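From: Guido Marras
To: Trameo readers list
Date: 06/10/2026
Subject: Re: [trameo] Which book for the September evening?

Hi all,

Sorry for the slow answer, I read Petra's message on my phone standing in a line and then lost it under a pile of other stuff. Quoting the part I want to argue with:

> I know Guido is going to push for Lombardi again, but can we please
> pick something with a plot this time? The last one was 400 pages of
> people on a generation ship discussing soil. I liked the soil! But
> half the group gave up before the reactor chapter and then we spent
> the whole evening explaining the reactor chapter to them. My vote is
> for Zultodance, it's short, it's funny, and there's a heist.
> Also can somebody confirm we still have the upstairs room.
> P.

First, the room. Yes, we have it, I called them and it's ours from 7 until they throw us out. Bring a sweater, the heating up there has two settings and both are wrong.

Now the book. I am going to push for Lombardi again, Petra, you know me too well. But hear me out! I'm not talking about another brick. There's an early one called Rarach that hardly anyone reads, and it's more of a long novella split into three parts. A survey crew gets left on a moon when the contract that paid for their ship gets sold to another company, and the new company doesn't think it owes them a ride. So there's your plot. There's a trial (by radio, with a terrible delay on the line), there's a mutiny that fizzles out because everyone gets hungry, and there's a really lovely stretch in the middle where the cook takes over the book for a while and just tells you what's left in the stores and what she plans to do with it.

I reread that middle stretch last week, and I'd forgotten how good Lombardi is on kitchens. So much science fiction feeds its people on paste and pills and moves along. Her cook has opinions about onions. She has a grudge against the man who packed the crates. When the last fresh vegetables come out of the hydroponics bay she won't let anyone else touch the knife, and the whole crew stands there watching her slice a cucumber, and I swear it's more tense than the trial.

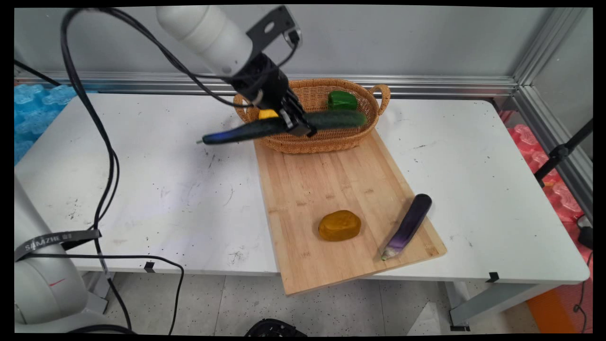
Green pepper and cucumber in the basket, robot arm at work.

The other thing in its favor is that it would give us something to fight about, and we're at our best when we're fighting. The ending splits people. I've talked to readers who think the last part cheats, because we never find out who sent the final message, and I've talked to one person who closed the book and went straight back to the first page. I was annoyed the first time and fine with it the second, and now I'm on my third go and starting to suspect the clerk. If you've read it, please don't write back to tell me I'm wrong about the clerk. Save it for the evening.

About Zultodance. I have nothing against it! I read it in one sitting on a train and laughed out loud at the bit with the counterfeit gravity. But I wonder if there's enough there to talk about for a whole evening. The heist is great fun, the thieves are great fun, and then it's over and you're hungry again. I could be persuaded to do it as our winter book, when everybody is tired and wants something light, or we could pair it with a couple of short stories so there's some contrast. Someone suggested that back when we did the alien diplomacy one and I thought it was a good idea then too.

What I'd really like to avoid is doing what we did in the spring, where we couldn't agree and went with the thing none of us had on our lists. I still have that book. It's under the short leg of my desk.

On copies: Rarach is out of print in the nice edition, but the plain paperback turns up secondhand pretty often, and I have 3 of them here that I can lend out. First to write gets them (off list please, so we don't fill up everyone's inbox with "me!"). Be warned that one has my notes in the margins from years ago and they're embarrassing. I was very angry about the airlock. If you're buying your own, check that it has the map at the front, the cheaper printing leaves it out and you'll be lost by the time they cross the ridge.

Petra, if the vote goes your way I will read Zultodance again with a good heart and I'll bring the cookies. If it goes my way you have to read the cook's chapter out loud, you do the voices better than anyone.

Send your votes to the list, one title each, and no essays, I've used up the allowance for all of us.

Guido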